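3. Plate Size and Self-Served Portions in Residential Dining

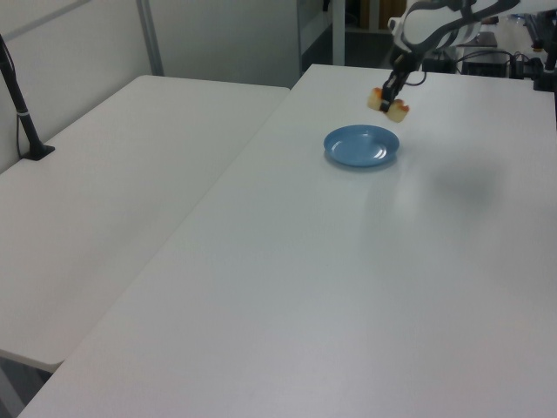 Figure 1. A round, light blue plastic plate with a raised rim.

Does the size of a plate change how much food people serve themselves?
In the dining rooms studied, it did so for foods served with a spoon, and hardly at all for foods served by the piece.

3.1 Background and Setting

Earlier work on plate size has produced mixed findings. Laboratory studies with a single meal have often reported that larger plates lead to larger servings, while studies in workplaces and schools have reported smaller effects or none. Part of the disagreement may come from the foods offered. A diner who takes a bread roll takes one roll or two, whatever the plate. A diner who takes rice makes a judgment of amount, and the empty space left on the plate may enter into that judgment.

The present study took place in residential dining rooms in the town of Lultano and the neighboring district of Manzano. Both areas are served by the same meal provider, Zilter, under a common menu that repeats every four weeks. The common menu allowed meals to be compared across buildings without adjustment for recipe. Residents pay a fixed monthly charge and may return to the serving line as often as they wish. Price therefore played no direct part in the decision to take more or less at a given meal.

A total of 16 dining rooms agreed to take part. Of these, nine used the smaller plate during the first study period and the remaining seven used the larger plate. The assignments were reversed for the second period, which began in March after a break of two weeks. The break was intended to let residents return to the plates they had used before the study, and records from those weeks were not used in the analysis.

3.2 Procedure

Serving dishes were weighed before each evening meal and again after the line closed. Staff also recorded refills. The difference, divided by the number of plates used, gave an average serving for each food at each meal. This method does not record what any one person took, and it cannot separate a first serving from a second. It was chosen over direct observation on the grounds that residents who know their plates are being inspected may serve themselves differently.

Food left uneaten was collected in bins at the dish return and weighed by type where the types could be separated. Mixed waste was recorded as a single weight. Liquids, including soup and gravy, were left out of the waste totals.

The records cover just over 4000 meals. Seventeen evening services were excluded: in most of these a serving dish had been replaced without being weighed, and in the rest the dining room had hosted a private event with a separate menu. Excluded services were spread across both plate conditions, and restoring those with partial records did not change the direction of any result.

3.3 Foods Served by Spoon

Rice, mashed potatoes, cooked vegetables, and pasta with sauce were all taken in larger amounts when the larger plate was in use. The increase was clearest for rice and pasta. For cooked vegetables the increase was present in Lultano but weak in Manzano, where vegetable servings were low under both conditions.

The position of a food on the line also mattered. Foods reached early in the line showed a stronger plate effect than foods reached late. This is consistent with the view that diners respond to open space on the plate, as the space available has already been reduced by the time they reach the end of the line. In four of the dining rooms the order of the line was fixed by the layout of the building and could not be varied, so the present data do not allow a firm test of this view.

3.4 Foods Served by the Piece

Bread rolls, baked chicken pieces, boiled eggs, and whole fruit showed little difference between plates. Fruit was often carried away in the hand or placed directly on the tray, and plate size would not be expected to affect it. Chicken was the only food in this group for which the two areas differed. Residents in Manzano took slightly more chicken with the larger plate, but the difference was small and was not repeated in the second period.

3.5 Return Visits and Waste

A common objection to smaller plates is that diners will make up the difference by returning to the line. Return visits did rise under the smaller plate – most visibly on evenings when pasta was offered – but the rise did not cancel the reduction in the total amount served.

Waste followed a similar pattern. Less food was returned uneaten when the smaller plate was in use, and most of the reduction came from rice and pasta. Bread waste did not change. Because waste was weighed for each room as a whole, it is not possible to say whether the reduction came from many residents leaving slightly less or from a few residents leaving much less.

3.6 Limits of the Findings

The plates compared differed in diameter only. Rim height, color, and depth were held constant, and the results should not be extended to bowls or divided trays. A separate comparison of rim styles, using the Jodton line of tableware, was planned but was not completed within the study period.

The residents were also familiar with the menu and with one another, and they ate in the same room on most evenings. Diners in a restaurant or a hospital may respond differently. Finally, the study measured food served and food returned, with no measure of hunger, satisfaction, or eating outside the dining room. Section 4 considers what these limits mean for purchasing decisions in shared housing.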